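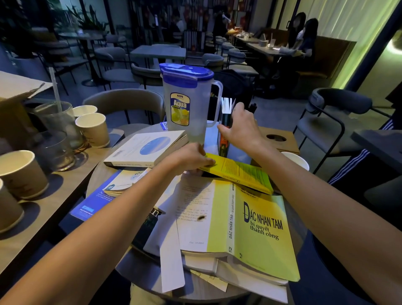

# Running a book table in a cafe -- speaker notes

Slot is 3 pm. Keep the opening short, people will still be getting coffee.

Start with what Vedska is: a cafe book swap. You bring a book, you leave it on the table, you take another one home. No sign-up and no fee. We began in October with 100 books from one donor and the shelf list now stands at 146 titles. Mention that the list is kept on paper.

## Sorting at the table

- Say why we sort on a cafe table at all. The storage closet at Savaletti has no light.
- First pass is by size. Thick paperbacks go at the bottom, thin ones on top.
- Second pass is by condition. Check the spine, then open the cover and look for stains, loose pages and old slips of paper.
- Tall books can stand on end for a while, but don't leave them that way overnight. They lean and the boards warp.
- Drinks. People laugh at this part, but it matters. Move the pitcher and the cups to another table before the books come out. We haven't always done it.

Pause for a show of hands: who has ever spilled something on a library book?
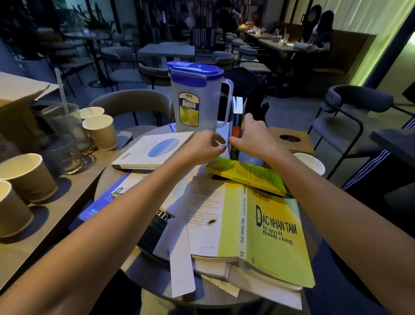 **What do you do with a book that has a stain on an inside page?**

Keep it in the swap if the text can still be read. Put a pencil mark inside the back cover so the next sorter knows it was checked. If the pages are stuck together or smell of mildew, it goes to paper recycling.

## Which books move

Self-help goes fastest for us. Dale Carnegie in Vietnamese, "Đắc Nhân Tâm," is the kind of title that gets picked up in any condition. Novels are steady. Textbooks sit for months -- we stopped taking them in the spring.

Don't read out the whole list here. Give the self-help point and move on.

## Repairs

- Loose pages: glue stick is no good. Use a thin line of PVA along the spine and leave it under weight.
- Torn covers: clear tape on the inside only.
- Splayed paperbacks: close them and press them flat under a heavier stack. Leaving one open face down makes it worse.
- Supplies come from Bachmann, one order a year. If asked about labels, we bought 800 and still have most of them.
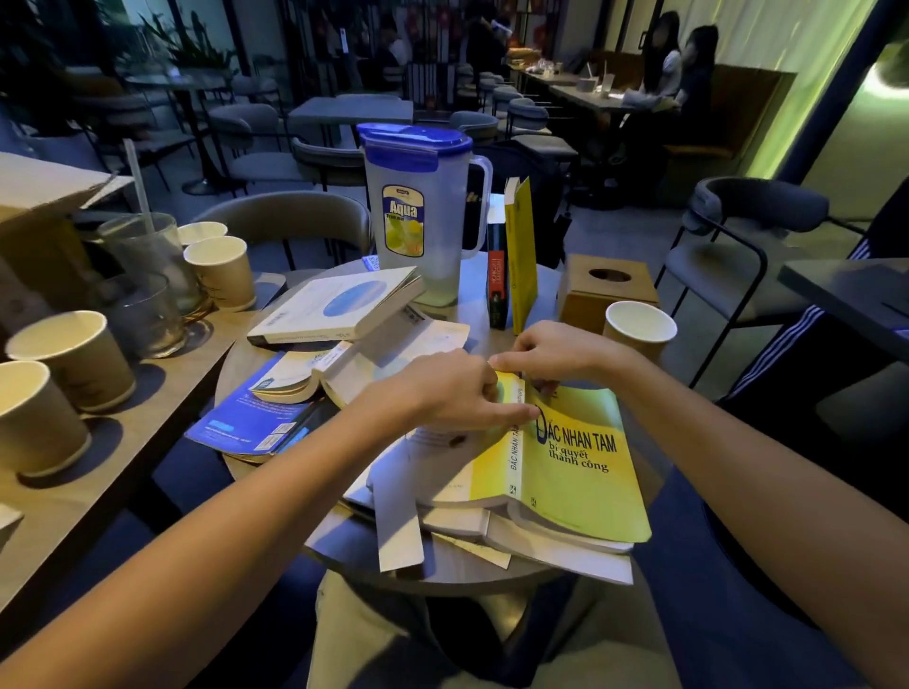 *Checking a copy of "Đắc Nhân Tâm" on top of the stack.*

## Close

Justard has asked to start a table of its own, so say that the sorting sheet can be copied by anyone. Handouts are at the end of the row. Leave ten minutes for questions -- last time we ran over and the staff needed the chairs.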